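The doors opened at ten on a Sunday in February, and by a quarter past I was already lost. Borklow is one of those old mill towns where every brick building looks like the one next to it, and the open day flyer just said "Filline, rear entrance." There were four rear entrances. I tried a dance studio first (lovely people, sorry about that) and then followed a dad with two kids in matching rain boots, figuring that anybody hauling children across a wet parking lot on a weekend was probably going to see robots.

He was.

Filline is a small company. They teach robot arms to do the fiddly little jobs that people do all day without thinking about it, like packing an order or clearing off a counter, and once a year they let the public come in and stare. I'd asked for a guided visit, and I got Seren Ifans, who runs the arm benches and talks faster than I can write. She handed me a sticker with my name spelled wrong and we were off.

## Smaller than the movies

I should admit what I was expecting. I've seen car plant footage, same as you, with the orange giants throwing sparks behind a fence. So when Seren walked me past the coffee table and into the main room, I looked right over the top of the thing I'd come to see. The arms at Filline are small! They work in pairs, side by side, about as far apart as your own shoulders, and they reach into a kind of shallow stage with low walls. You could fit one of these setups in a spare bedroom, if you were very nice to whoever you live with.

"People are always a bit let down for the first minute," Seren told me. "Then one of them picks something up and they stop talking to me."

She was right about that. The rain boot kids had their chins on the safety rail and did not move for the length of an entire demonstration. Their dad drank two coffees.

## The trouble with bags

The bench I spent the most time at was the one they call Murakami. The benches are all named after authors, and there's a paperback zip-tied to each power supply, so you can tell which is which. Murakami's arms get the bagging work, and bagging, I learned, is where a robot's day goes wrong.

Think about what a plastic bag is, from a robot's point of view. A box has corners. A mug has a handle, and the handle stays where the handle was a second ago. A bag has no shape of its own. Touch it and it's a different bag. The opening folds under, the handles stick to each other, and the fans from the computers next door will push it around if somebody leaves the door open. Seren has a sign about that door. It's in capital letters.

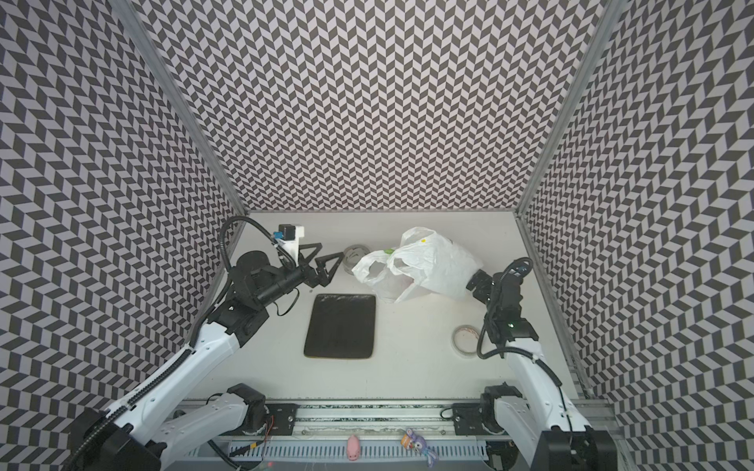 The way she explained it, there are two halves to the problem. One hand has to find an edge and hold it, and the other hand has to do something useful while the first one stays put. We do this at the grocery store while checking our phones. For a pair of arms it means each one has to know what the other is up to, and for a long time the team had them taking polite turns, like two people at a four-way stop. Now they move together, or they try to.

I asked how they learn it. Mostly from being shown, Seren said. A person steers the arms through the job, over and over, with a second pair of handles, and the computer keeps a record of all of it – what the cameras saw, how the joints moved, when the fingers closed. Then it has a go by itself. If it flubs, somebody looks at why, and somebody sits back down at the handles.

"How many times do you have to show it?" I said.

"For this job? We do 30 in a session and then I make people take a break. Your wrists go before your patience does."

## My turn

Naturally I wanted a go, and naturally so did everyone under the age of twelve, so I waited in line. The girl in front of me, who told me she was 5 and a half, got her item up and over on her first attempt and got a round of applause from the staff. No pressure, then.

The handles are light, lighter than I'd guessed, and there's a small lag that your brain stops noticing after a minute. What it doesn't get used to is having no fingertips. I kept squeezing and waiting to feel something. You have to watch for contact instead, and I'm a person who finds light switches by patting the wall. I pinched air. I pinched more air. I got hold of my target at a bad angle, lifted it maybe an inch and dropped it, and a boy behind me said "ooh" in a way I thought was unkind.

On the fourth try I got it. I yelled. Seren wrote something on a clipboard and wouldn't show me what.

## What the numbers say

Before lunch the team ran Murakami without anybody at the handles, with a tally on a whiteboard so we could all keep score. It finished the morning with 31 good runs and 4 bad ones, and the crowd cheered the bad ones just as loud. One was a real slapstick number where the bag came up along with the gripper and just hung there, swaying, while the arm carried on with the rest of its routine as if all was well.

I liked that they left those on the board. The year before, Seren said, they'd shown visitors a polished video called *Instead*, all slow music and close-ups, and people had watched it politely and gone home early. So this year they unplugged the projector and let everybody stand next to the real thing. It's slower. There are long stretches where an arm hovers and seems to be making up its mind, and you find yourself leaning in and muttering at it like it's a golf putt.

I stayed until they shut the benches down, which is a nice little ritual in itself. Each arm folds back to its resting pose, one after the other along the room, and the hum drops a notch every time. The rain boot kids waved goodbye to every single one. Their dad asked me if I knew where he'd parked, and we went out the wrong door together and ended up back at the dance studio.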